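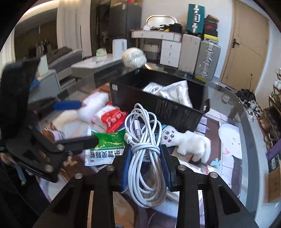

Charging cable and small stuff, mid sort

How do you sort a catch-all table when everything on it is tiny and unrelated?

Posted by Hema Shetty, 4 October 2025

Hi all! I've finally started on the living room table and I'm having way more fun than I expected, but I'm stuck on a method. It's the usual small stuff: cables, cold medicine packets, a little plush toy with a blue cap, things still in their wrapping. I have one black open box on the table and my habit is to drop everything into it, which feels great for an evening and then I can't find a thing for a month.

I have room for maybe three or four small containers in the white drawer cabinet and that's it. How would you split things up? And what do you do with cables so they don't turn into a nest? I'd love to hear what works in a real home where people come in and put things down wherever they like.

brokthorpe_attic
Oh, I love this kind of job! My advice is to let the open box be a stopover only. Put it in the middle of the table, fill it, then empty it the same day into the real homes. I did my own table this way in July and it took 40 minutes, with a break for tea.

For the real homes I'd go by who reaches for the thing and when. Medicine goes together in one container, up high if you have kids visiting. Check the date on every packet while it's in your hand, and keep the sachets standing on edge like index cards so you can read the fronts. I used to lay mine flat and ended up buying the same cold remedy twice.

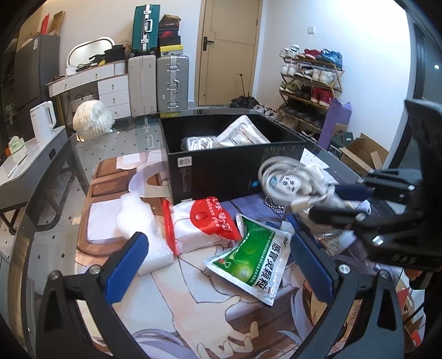
Cables get their own container and nothing else goes in with them. Coil each one in loose loops about the width of your palm, then close it with a strip of hook and loop tape or slip it into a clear bag. Don't wind it tight around your fingers, the ends don't like it. If you have two that look alike, write on a bit of masking tape what it charges – future you will be thrilled. I found 13 cables in my house and could name the owner of five!

The plush toy can sit on a shelf and be happy. Padding and bubble wrap I'd be strict with. Keep one bag of it for mailing things and let the rest go.

Nadar
just get a drawer divider. works fine

iltex_lane
Agree with the first reply on nearly everything, but I'd add one more container for "don't know yet." Mine is an old cookie tin. Anything I can't place in a few seconds goes in, and I go through it when the lid won't shut. It keeps the sorting moving, and that's the part I enjoy most!

Also, measure inside the drawer before you buy anything. I brought home a lovely set of trays that were a hair too tall – they live under the sink now and hold sponges.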